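# Brania work table, light wood finish – review after three months

Bought in June, reviewed September 2022. I paid for it myself and I have no connection with Brania or with the shop.

I wanted a plain table for sorting small parts and mending. The old one was a pine kitchen table from a house clearance, and the top had gone soft enough that a pencil would mark it through paper. I looked at the Brania, a similar one from Okaler, and a second-hand school desk that turned out to be too low. The Okaler had a drawer but a dark top, and small dark screws disappear on a dark top. I went for the Brania.

**Delivery and assembly**

It came from the depot at Wadton in one flat box. The box was heavy and had no handles, so get a second person if there are stairs. The instructions are two sheets of drawings with no words. They are clear enough apart from step four, where the left and right legs look the same on paper. They are different. Check the holes before tightening anything.

The bolts were all there, plus one spare. The hex key supplied is soft and rounded off on the last leg. I finished with my own.

**The top**
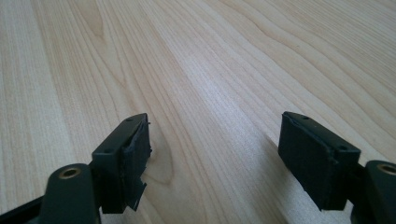
The finish is what I bought it for and I have few complaints. It is pale, nearly cream, and that makes it easy to find things on. The grain is fine and close for the most part, with an oval figure in one patch where the lines run in rings, and the light gives it a slight sheen without turning it into a mirror. I had a lamp on the old table that made me squint after an hour, and the same lamp is fine on this one. It wipes down with a damp cloth. I have spilt tea on it twice and left it overnight once, and there was no ring in the morning. I have not tried anything stronger than washing-up liquid, and the leaflet says not to.

It is smooth, so round things roll. A pencil put down carelessly will end up on the floor. I don't count that as a fault but a raised lip at the back would have been welcome.

The corners are rounded. This matters if the table is in a narrow room and you walk past it often, as I do.

**Cable hole**

There is a small round grommet hole towards the back. It is dark, so it shows up against the top. A thin lead goes through easily. A moulded plug does not, so feed the cable through from whichever end is smaller, or leave it over the edge. One hole is enough for a lamp. Anyone with a screen and a charger would want another.

**Using it with a compartment tray**

I keep a Gashi tray on it, the white plastic one with fifteen square compartments, three across and five along. With the tray set lengthways there is still plenty of table in front for handling cloth or laying out a job. The tray doesn't slide about unless pushed.

The tray itself is decent. The dividers are thin and don't come out, so you are stuck with the one size of compartment. Buttons and press studs are fine in it. Reels of thread are not.
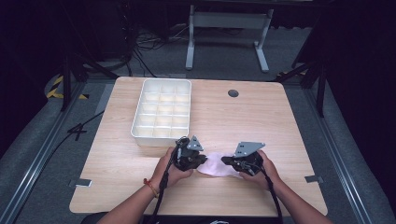 One reader who has the same table wrote to say that the top is good for fabric but that hers picked up a scratch in the first week from a belt buckle, and that she now keeps a folded towel along the front edge. She also found that thin cloth slips on it when cutting out, and puts a mat underneath. I would agree about the mat. Mine has no scratches so far, but I don't wear a belt at the table.

**Stability**

Good on a hard floor. On carpet it rocked a little until I went round all the bolts again after a fortnight. Since then it has been steady. It doesn't shake when I lean on it to press a seam – the pine one did, and badly.

**What I would change**

A proper hex key. Words on the instruction sheets, or at least an L and an R stamped on the legs. A shelf or a drawer underneath, even a shallow one, as I now have a box on the floor that I kick.

**Would I buy it again**

Yes, at the price I paid. I would not pay much more, given that there is no storage. If you need a drawer and don't mind a dark surface, look at the Okaler instead.

Order reference for the leg set, if anyone needs a replacement, is 1168. Ask for the left or the right when you write to them. They sent me a new hex key free of charge and it was the same soft one.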